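MFG 3000: Evaluating Commercial Automation
Handout for Unit 11: Reviewing a two-arm workcell kit
Course lead: Angharad Kneath. Lab sections: Beca Hopkin, Caradog Lloyd.
Revised Aug 4, 2023

Read before lab. Bring the comparison sheet from Unit 10.

1. Purpose of the unit

Earlier units dealt with single arms bought as separate parts. This unit deals with a packaged product, the Plullon two-arm bench cell, sold by Jikel as a kit with arms, grippers, wrist cameras, one fixed camera and the control software. You will review it as a buyer would. The output is a written recommendation of no more than two pages, addressed to a purchasing manager who has not used a robot.

The seller's sheet describes the cell as suited to "light assembly, kitting and small-part handling." Your review must say what that phrase covers and what it leaves open. Small-part handling is the claim we test in lab. The test part is a battery compartment cover in beige plastic, taken from a discontinued handset made by Brarwood. It is thin, it tapers, and it has a latch tab that will bend if the grip is poor.

2. What is in the kit

Two arms with parallel-jaw grippers, mounted along the front of the table.
A wrist camera for each arm, on a white bracket.
A fixed camera with a view of the table and both arms.
A frame of aluminum extrusion.
Control and recording software, licensed per cell.
Finger sets. The base price includes one set. Other finger sets are quoted separately.

The tabletop and wall panels are chosen at the time of order. They matter more than students expect, since the cameras see them in every cycle. Panel finish and table finish should both appear in your review, with a note on glare.

3. Terms used in this unit

Workspace: the volume an arm can reach with its gripper at a usable angle. The seller's figure is for the wrist, not the fingertip. Check which one a quote uses.

Shared zone: the part of the table both arms can reach. Handovers take place in it, and so do most collisions.

Occlusion: loss of a camera's view of the part, usually because a finger or an arm is in the way.

Approach: the last stretch of motion before the fingers close. Position errors that do no harm earlier in the path count here.

Clearance: the gap between an open finger and the part, given separately for each side. A single averaged value hides an off-center approach.

Pose: position and orientation together. For the cover, state which face is up and which way the latch tab points.

4. Views of the cell

Compare the views with the terms in Section 3. Note which camera would let you judge clearance and which would let you judge the shared zone.

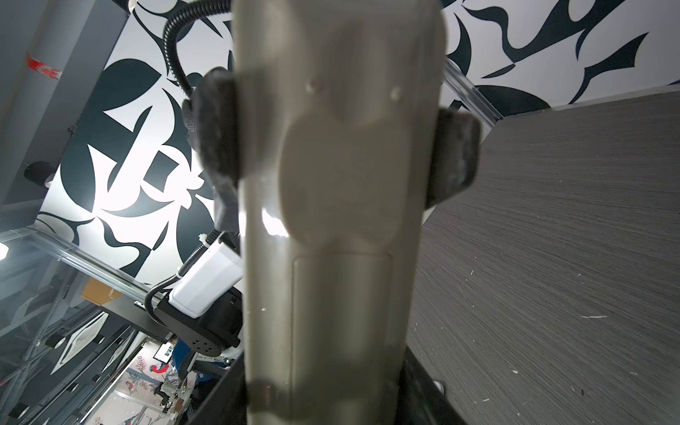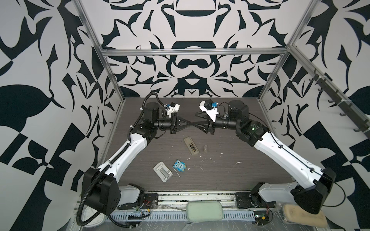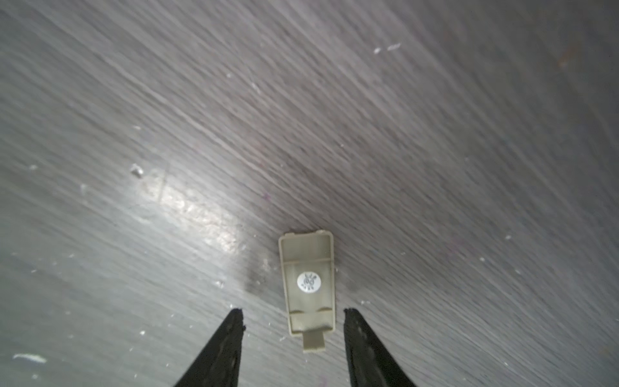 Figure 1. Plullon cell, three camera views. First: wrist view with a gripper finger close to the lens. Second: fixed view, grippers crossed over the table. Third: wrist view, fingers open on either side of the cover.

5. Notes on the figure

5.1 Occlusion. In the first view a finger takes up the middle of the picture from top to bottom. A wrist camera moves with its gripper, so the useful area of the picture has to be worked out with the fingers in place. Ask the seller for sample recordings made with the finger set being quoted. A bare-wrist sample is of no use for this purpose.

5.2 Shared zone. The second view has the two grippers crossed in an X near the center of the table. Contact cannot be confirmed or ruled out from one overhead picture. Depth along the line of sight is poorly resolved, and a gap of a few millimeters may look like a touch. Use the joint log to settle the question.

5.3 Clearance. The third view has the cover lying hollow side up between the open fingers, with the latch tab toward the bottom of the picture. The gap on the left is wider than the gap on the right. If both fingers closed evenly from this position, the right one would be expected to reach the plastic first and push the part sideways. Whether that matters depends on friction and on the software's tolerance, and both can be measured.

5.4 Surface. The same view has a bright reflection on the table to the upper left of the cover, and small pale specks on the surface. A vision system that finds parts by brightness may respond to either. Record the state of the table before each set of trials and keep it the same within a set.

6. Lab procedure

Work in pairs. One person runs the cell and the other keeps the log. Change roles after the first set.

a. Load the pick routine and confirm the finger set in the software.
b. Place the cover hollow side up, inside the shared zone.
c. Save one picture from each camera before motion starts.
d. Run the approach and stop with the fingers open. Save the wrist picture. Log left and right clearance.
e. Close, lift, hold, and set down. Log the result as held, slipped or missed.
f. Repeat for 37 trials. Turn the cover to a new angle each time, using the printed angle list.
g. Repeat step f with the cover hollow side down.

Keep hands outside the frame while the arms are powered. Stop the cell from the pendant, and wait for the log to close before reaching in. A trial stopped by hand is logged as stopped and is left out of the success rate, but it is reported.

7. Questions to put to the seller

Lab results answer only part of the purchasing question. Beca Wogan handles academic accounts at Jikel and will take written questions from the class through Nia Eynon. Send them in one batch per section.

What does the service plan cover, and does it include cable replacement? External cable runs on a moving arm wear out.
Are recordings stored in an open format, and can they be read after the license ends?
What is the lead time for a finger set cut to a customer's part?
Is camera calibration done by the customer or by the installer? What does a repeat visit cost?
Can the cell be expanded later, or is a second cell required?

The Jenkins cell, reviewed in Unit 9, is priced without software. Adjust for this before comparing the two.

8. What to hand in

The recommendation, two pages at most.
The trial log, with both cover orientations kept separate.
3 saved pictures that support a specific statement in your text, each with a caption that names the camera.

Marks are lost for claims that a picture cannot support. A picture of open fingers near a part is evidence of position - it is not evidence of a successful pick. Cite the log for results.

The November section uses the same procedure with a different part. Logs from this section will be shared with them, so write your file names according to the lab convention.

Reading for Unit 12: chapter on service contracts, plus the sample quote on the course page.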